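# Trosader picking kit, after a few weeks of living with it

I bought into Trosader in December, mostly so I could stop writing my own logging scripts, and I've been using it for bin picking ever since.

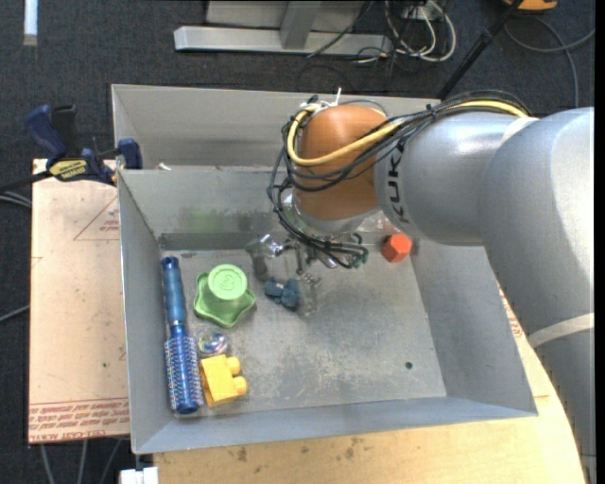 **Do you need to know any machine learning before you start collecting?**

You can get going without it. The kit handles the file formats, the timing and the labels, and what it wants from you is lots of grasps on lots of different things. The learning side only comes up when you train, and even then the defaults are decent.

Right, so what do you get for your money? A recorder app, a little button box called Illis for marking each try as good or bad, and a licence for the training end. You supply the arm, the gripper, a camera and the junk. I love the junk part! Mine is a hairbrush, a shiny see-through ball, a yellow toy block with studs and whatever else fits in the bin. The guide from Pundusmont (they make it) suggests starting with plain boxes, and I'd ignore that completely. A model brought up on boxes is hopeless the moment it meets bristles.

The recorder is the best bit. Press, pick, drop, press again, and the try is saved with its pictures and joint positions all lined up. I can get up to 150 tries done in an evening if I don't fiddle. It also nags you when you've been picking the same sort of thing for too long, which annoyed me on day one and which I'd now hate to lose.

Illis is a mixed bag. The good/bad buttons are lovely and clicky but they sit far too close together, and I spent a whole Wednesday going back through tries I'd marked wrong. There is an undo, though it only goes back 2 steps. Ilgın Erdem on the user forum posted a little file that swaps the buttons round and adds a pause between presses, and I'd put that on before you do anything else.

Things I'd moan about:

- Shiny and clear objects. Depth readings on the ball are rubbish, and the app throws those tries away without asking unless you untick "clean as you go".
- Corners. The automatic mode hardly ever tries anything tucked up against a wall, so you end up steering those picks by hand if you want them in the set.
- The export is slow. Make tea. Make dinner, even.

I tried Szűcs before this and it has much nicer charts, but you have to label everything afterwards and I simply never did it (there's still a folder of unmarked tries on my old laptop, sulking). With Trosader the labels are there when you stop for the night.

Training on my own set took 3 goes before I liked the results. The first two were poor because I'd hardly recorded any failed grasps. Keep your failures! The guide does mention it, in tiny writing near the back.

Four stars from me, and it'd be five with a better button box.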